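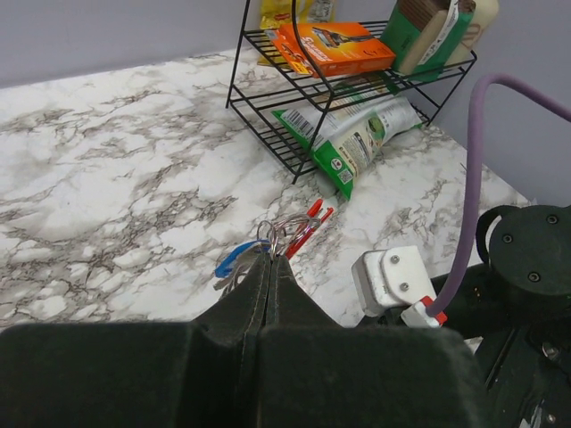 Showing It the Hard Way: Notes for the May talk

Slides up before people sit down. Water on the left. Start talking while the last few are still finding chairs, it settles the room faster than waiting.

Opening (stay on the title slide)

Ask who has ever taught a kid to tie shoelaces. Let the hands go up. Then ask who did it by explaining. Pause here, they always laugh. You put your hands over theirs, or you sit next to them and do it slowly, and you do it again. That is the whole talk, and I get to spend 30 minutes on it because I think it's the most fun job in robotics!

Say who I am: Joana Baptista, I run the demonstration desk on the Platov project. Thank Henrique Veloso for the invitation and for finding an adapter at the last minute last time. Mention that Jouko Pelkonen is in the back and can take the hardware questions, which he likes much more than he lets on.

Part one: two ways to show a task

By hand. You take hold of the arm itself and move it through the job while it records where its joints are. Lovely for wiping, pressing, opening a drawer. You feel the weight and so you learn what the arm can do. Downside: your own arms are in the way, and it is very hard to steer two arms like this at once.

By remote control. You sit at a second pair of arms, smaller and lighter, and the real ones copy you. Your left hand is its left gripper. People get the hang of it quickly, and then they get cocky, and then they meet a bunch of keys.

Tell the keys story here. Custódio Peixoto, on his first morning, went for the keys because they looked easy. Keys are floppy. You pinch the ring and the rest swings wherever it wants. You have to choose which bit of the bunch you're holding, and then choose it again with the other hand if you want to pass it over. He came out of that session talking about split rings like a jeweler. I still have his notes and they are wonderful: "Go for the ring. Come in slow. Wait for the swing to stop."

(If time is short, skip the jeweler line and go straight to the quote.)

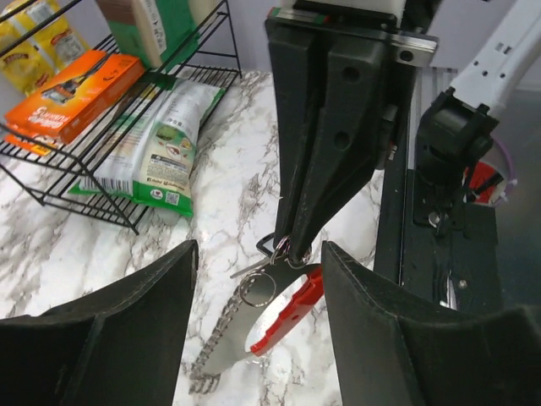

How many demonstrations does one task need?

It depends on how much the task varies. For a single object that starts in the same spot, we got useful behavior from 100. For small household items scattered over a whole tabletop, we are at 2000 and still adding, mostly in the awkward positions near the edges.

Somebody usually asks that one early, so it's fine to take it here and then move on.

Part two: what good showing looks like

Slow down. This part needs energy, it's the bit people take home.

Be boring. The best operator we have is Ladan Mohammadi and her recordings look like nothing is going on. Same approach, same height, same little stop before the fingers close. If you watch several in a row you start to see a rhythm. The arm learns that rhythm too, including the stop, which we first thought was wasted time and tried to trim. Put it back! The stop is when the object settles.

But be boring in different places. Move the object. Turn it. Put it closer to the basket, then so far out that the elbow has to stretch. The showing stays calm and the starting layout changes, and I want people to write that down because it took us most of a winter to say it that plainly.

Leave the fumbles in, some of them. If you miss the ring, open, back off, try again. A recording with a miss and a clean recovery is worth a lot, since an arm that has only ever seen perfect grasps has no idea what to do after a bad one. What we do throw out: long pauses while the operator chats, and anything where the two grippers bump.

Look through the wrist cameras. New people look at the table over the top of everything, with their own eyes, and they use depth and shadows that the arm doesn't get. Try a few runs watching only the screens. It's uncomfortable and 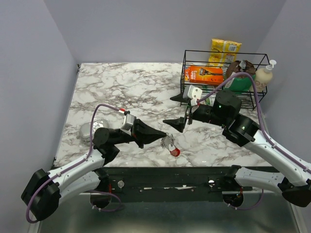

it makes you much better, because you stop making moves that can't be explained by what the cameras show. Ladan does 6 runs this way at the start of every session as a warm-up. I've copied her and I recommend it to anyone.

Part three: the tabletop

Talk through why we like ordinary stuff. Snack bags crinkle and change shape each time you touch them. A small box is friendly until it's lying flat. A wire basket is a real nuisance for a gripper, all those rods to catch a fingertip on, and I love it for exactly that.

Mention the marble pattern. Gray veins running everywhere, so a silver key against it is harder to pick out than on a plain top. People put gray keys on gray counters at home every day, so we want the arm to deal with it.

Credit: the recording software is Bindora, written in-house, and the playback tool is Distard. Both are a bit rough. Offer to show them at the break.

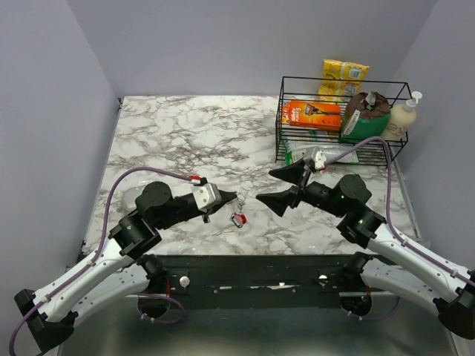
Two arms, one tabletop, and the wire basket at the back right.

Closing

Invite people to come and try. We have open sessions at the Magalhães building, mornings from nine, and you don't need to know any programming. Gamers do well, and so do people who knit.

Leave the sign-up sheet by the door. Ask Henrique to switch the lights on before questions.

If there's a question about safety, hand it to Jouko. If there's a question about shoelaces: we've tried. Ask me in the hallway.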